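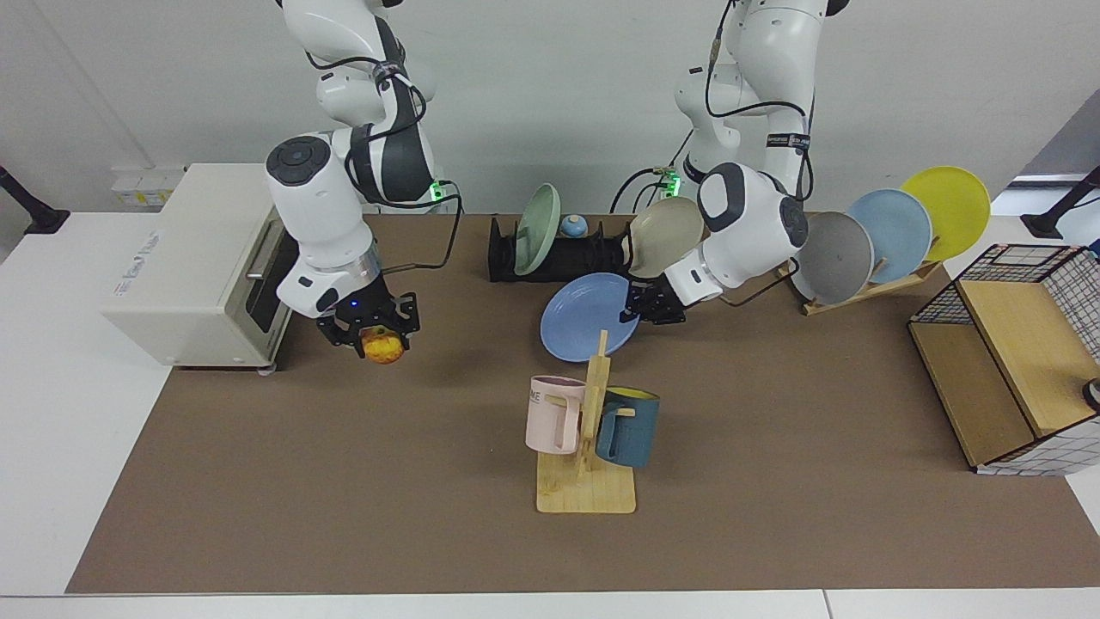

Written by the Arruda set-up desk, Zarnoton

Section 4. When the Arruda stops with something in its grippers

Sooner or later your two-arm kitchen bench is going to stop in the middle of a job with a plate in one hand and a piece of fruit in the other, and you'll be standing there wondering which button to press first. We have all been there. Please take your time over this section and, if you can, read it once through before you need it.

The fault we see most by far is the holding stop. One arm reports more load at the wrist than it expected (a plate rim catching on a rack slot will do it, and so will a cable pulled too tight), and both arms freeze where they are. The grippers keep their grip on purpose. Cutting the power at this point lets them relax, and whatever they were holding comes down.

CAUTION: Do not switch off at the wall to clear a holding stop. If a person is caught or about to be hurt, that is a different matter – hit the emergency stop at once and let the dishes break.

4.1 Clearing a holding stop

1. Press Pause on the Prundotness screen and wait for the word HELD to appear. Do this even though the arms have already stopped moving.

2. Look at both arms before you reach for either. It is very easy to fix your eyes on the one that complained and put your elbow in the path of the other.

3. Put one hand under the item in the first gripper. A folded dish towel on the mat beneath it is a good idea with plates.

4. On the screen, choose Release, then the arm you want. "Left" and "right" always mean the robot's own left and right, so from the front of the bench they will seem swapped. The fingers open slowly and take 3 seconds to open fully.

5. Set the item aside, well out of reach of both arms, and do the same for the second gripper.

6. Choose Retract. The arms back away one at a time. Stay behind your floor line until the screen says CLEAR.

Note: If Release is grayed out, the wrist is still under load. Lift the item very slightly, just enough to take its weight, and the button should come back. Please don't twist or pull. The finger pads tear more easily than you'd think, and we ship only one spare pair.

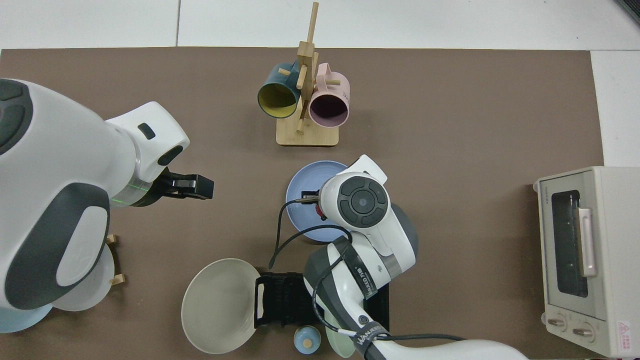 CABLES AND SNAGS

Once the bench is clear, have a good look at the cables. A loop that hangs low over the work area can touch a plate or drag across the mat, and the arm feels that drag as load. In our experience this is behind a great many stops that get blamed on the gripper, and we have swapped out perfectly good grippers at our Wulbridge workshop before somebody thought to look at the cable.

1. With the arms in HELD, follow each cable with your eyes from the gripper up to the first strap. Look for flat spots, shiny patches and kinks.

2. Loosen the strap, feed the extra length back up the arm, and close the strap again. Leave enough slack for the wrist to turn all the way in both directions.

3. Run the Wrist Sweep at slow speed with nothing in the grippers. Watch the lowest part of the loop the whole time.

4. If the loop still comes near your dishes, move the dishes. A shorter cable is not the answer, as it will pull at the connector and you'll be back here in a month with a worse fault.

CAUTION: A cable with a split jacket must be replaced before the bench runs again. Tape is not a repair.

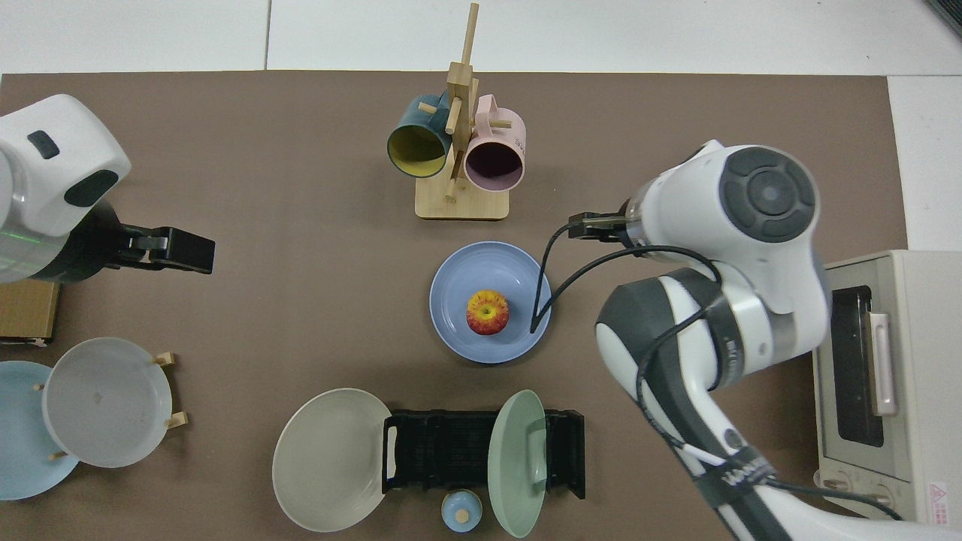

Over on the Prundotness owners' board, one reply put it better than our first edition did: I cleared the same stop all afternoon and it came straight back every time, and the whole trouble was that I never ran the sweep after moving the strap. So please, do run the sweep!

4.2 Starting again after a stop

The Arruda remembers where things were when it stopped, and if you have moved them it will happily reach for a plate that has gone. Always rescan.

1. Put every item back on the mat or in its rack, standing as your job file expects it.

2. Choose Rescan and keep your hands away until it finishes.

3. Start the job at slow speed for the first 12 moves, with a hand near the emergency stop.

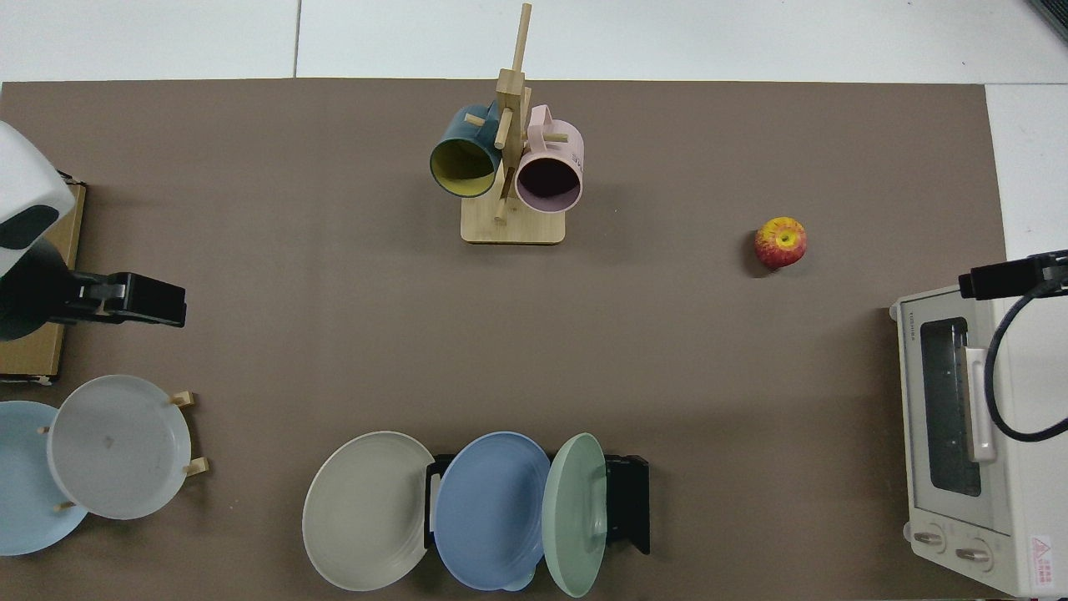
Fig. 4-3. Apple on the open mat, plates in the rack, gripper empty.

4. If all is well, go back to normal speed. If the same stop comes up 3 times in a row, leave the bench paused, save the log and send it to us before trying anything else.

Note: The log is overwritten at the next power-up, so save it first – see Section 7 for where it goes.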